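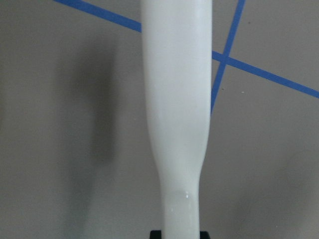
Moving a sourdough starter to a cold house – how do I keep it going?

Posted by Piltthorpe Baker
Sunday, November 30, 2025

We moved to an older weatherboard place in Sastlow a few weeks ago and my starter has gone very slow. At the old house I fed it every morning and it doubled by lunchtime. Now the kitchen sits at 14 degrees most of the day and the starter barely moves. There is a bit of grey liquid on top by the next morning and it smells sharp, like nail polish remover.

I'm using the same flour as before, a plain wholemeal from the bulk shop, and tap water. The water here is from a different supply and I can smell chlorine in it some days. I feed equal weights of flour and water and tip out most of the old starter each time. The jar has a loose lid.

I've baked two loaves since the move. Both were dense with a gummy strip along the bottom, and the second one didn't brown well either. The oven is also new to me so I can't say how much of that is the starter.

Should I throw it out and begin again, or is there something I can change? I'd rather not run the oven light all day if I can avoid it. I bake once a week, usually on the weekend, and I'm out of the house from eight until five.

3,415 views

Posted by Tóth Street Kitchen

Don't throw it out. What you describe is a starter that's cold and hungry, and that's very common after a move.

The liquid on top is just water and alcohol that separate out when the yeast has run out of food. Pour it off or stir it in, either is fine. The nail polish smell is the same problem. It goes away after a few good feeds.

Start with the temperature. At 14 degrees you can expect it to take most of a day to do what it used to do in a morning. An esky works well and costs nothing to run. Put the jar inside with a bottle of warm tap water next to it, close the lid, and swap the bottle before work and again when you get home. Mine holds in the low twenties for hours that way. A cupboard above the fridge is another spot to try, though it depends on the fridge.

Next, the feeding. For three or four days use one spoon of old starter to two of flour and two of water by weight, and don't feed again until it has risen and started to drop. If you feed it before then you are only thinning it out. Put a rubber band around the jar at the level you start from so you can tell.

For the water, fill a jug at night and leave it uncovered on the bench until morning. That gets rid of ordinary chlorine. Some suppliers use chloramine, and standing won't shift that, so look it up on your council's water page or use a cheap filter jug. 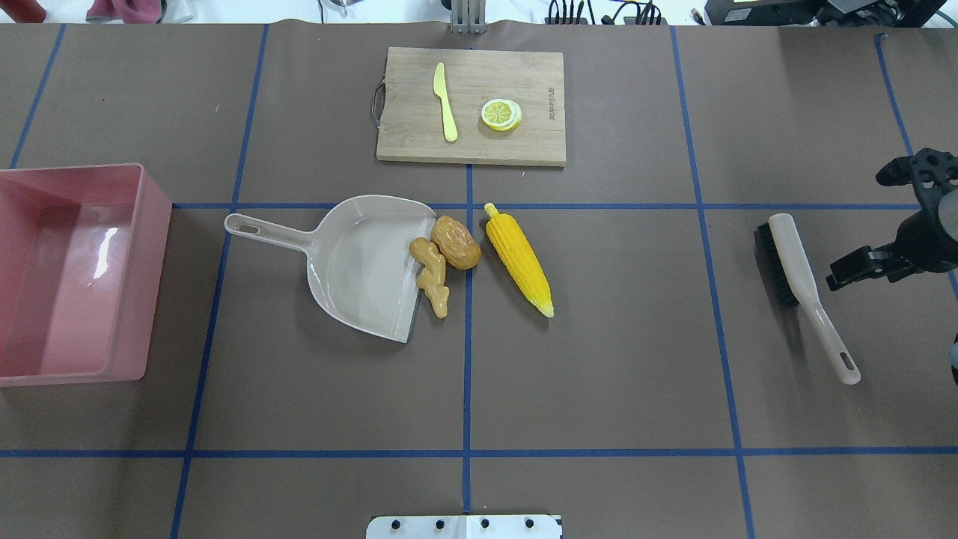

Bench space matters more than people expect when you only bake once a week, so it helps to set things out the night before. I keep the flour, scales, salt and proofing basket together in one tub, and it goes back on the shelf when I'm done. A translucent one like that pink plastic bin would do the job, as you can roughly tell what is in it from the side. I paid $2 for mine at a garage sale. Brown paper over the table is good too, because you can fold up the loose flour and put the lot in the compost.

The gummy strip is usually underproofed dough or a loaf cut too early. Give the bulk rise the time it needs and wait at least two hours before you slice. If you have a probe thermometer, pull the loaf when the middle reads 94 degrees or a bit above. That will also tell you whether the new oven runs cool.

482 people found this helpful

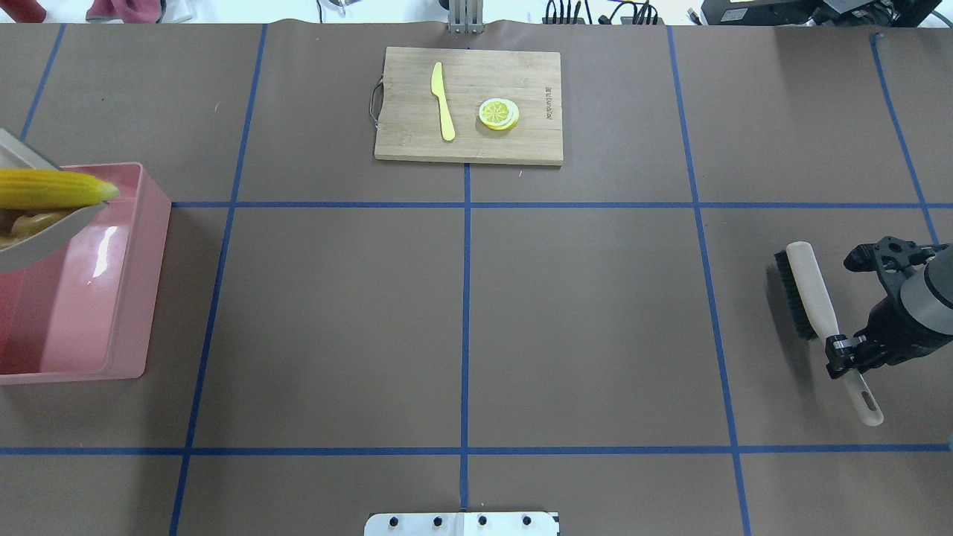 Zultley Home Baking Club – Bread and Ferments

Posted by Wholemeal and Rye

Agree with most of the above. I'd add a spoonful of rye to each feed for a week. It wakes up a slow starter faster than anything else I've tried.

I don't bother with the esky. In winter I use slightly warm water in the feed and wrap the jar in a tea towel, and I accept that it takes longer. If you bake on Saturday, take it out of the fridge Thursday night, feed it, feed it again Friday when you get home, and mix the dough first thing. Between bakes it can live in the fridge and you don't need to feed it daily at all. You'll save a lot of flour.

Also check your oven with a separate thermometer before you change the recipe. My last rental was over 20 degrees out and I blamed the flour for months.

Posted by crumbly

had the same thing when we moved. mine came good by itself in a week or so. just keep feeding it. if it goes pink or orange or fuzzy then bin it, otherwise its fine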